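作業机まわりの備品ギャラリー：マウスとマウスパッド

共用作業机で使っている入力機器と敷物の記録をまとめたページです。対象は天板、マウスパッド、マウスの3点で、配置と寸法の考え方、手入れの手順を記します。キーボードとモニターは別ページに掲載しています。撮影は室内照明のみ、補正なし。白い面はやや灰色に寄って写ります。

天板
白色。反射が少なく、小物の輪郭を見分けやすい面です。導入時に木目調も比較しましたが、汚れの発見が遅れるため見送りました。清掃は週に一度、日曜の朝に行います。中性洗剤を薄めた水で拭き、乾いた布で仕上げます。アルコールは使いません。

マウスパッド
黒の長方形。白い天板の上では四辺がはっきり出るため、位置合わせの基準として使えます。厚さは2ミリ。端がめくれたものは交換します。購入先はTreltineで、6枚単位の取り扱いです。在庫が2枚になった時点で発注しています。 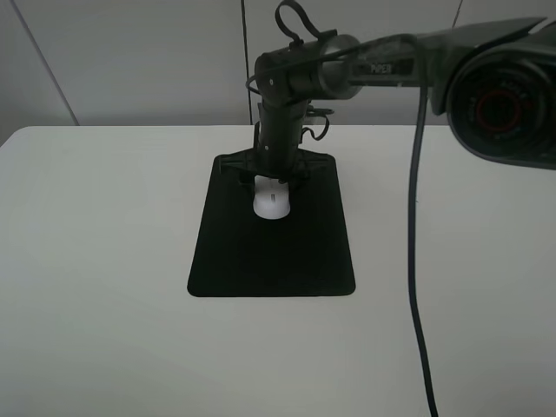 パッドの交換時には、旧品と新品の滑りを同じマウスで比べておきます。布面は使用とともに中央部の毛羽が寝て、同じ力でも移動量が変わります。差が大きい場合はポインター速度の設定を見直し、変更前の値を台帳に残します。設定値だけを先に変えると、劣化の程度が後から追えなくなります。

マウス
白い小型の楕円形で、左右のボタンは中央の細い線で分かれています。殻の丸みは控えめです。手の大きい利用者からは窮屈との声もあり、大型の代替品としてZeterの製品を棚に置いています。貸し出しは台帳に記入のうえ、当日中に返却してください。

マウスの手入れ
底面の滑走材に繊維が付くと動きが重くなります。乾いた綿棒で縁に沿って取り除きます。ボタンの隙間は柔らかい刷毛で払い、液体は入れません。殻の黄ばみは研磨剤で落とさず、そのまま使用を続けます。白い殻は皮脂の跡が目立つため、拭き取りは天板より頻度を上げています。

影と照明
照明は均一で、やや暗めに設定しています。机の後ろは淡い灰白色の大判パネルの壁で、強い反射は出ません。マウスの下には柔らかい影が落ちる程度です。調光器はKamathの壁付け型で、目盛りは48に固定してあります。撮影後に動かした場合は元に戻してください。

保管
予備のパッドは平置きとし、丸めて収納しません。一度付いた巻き癖は、重しを載せて一晩置いてもおおよそ半分しか戻りませんでした。予備のマウスはMorkixの仕切り箱に1台ずつ入れ、底面を上に向けます。箱の蓋には品名と受け入れ月を書いたラベルを貼ります。直近の受け入れは2月分です。

関連ページ：キーボード／モニター台／配線用品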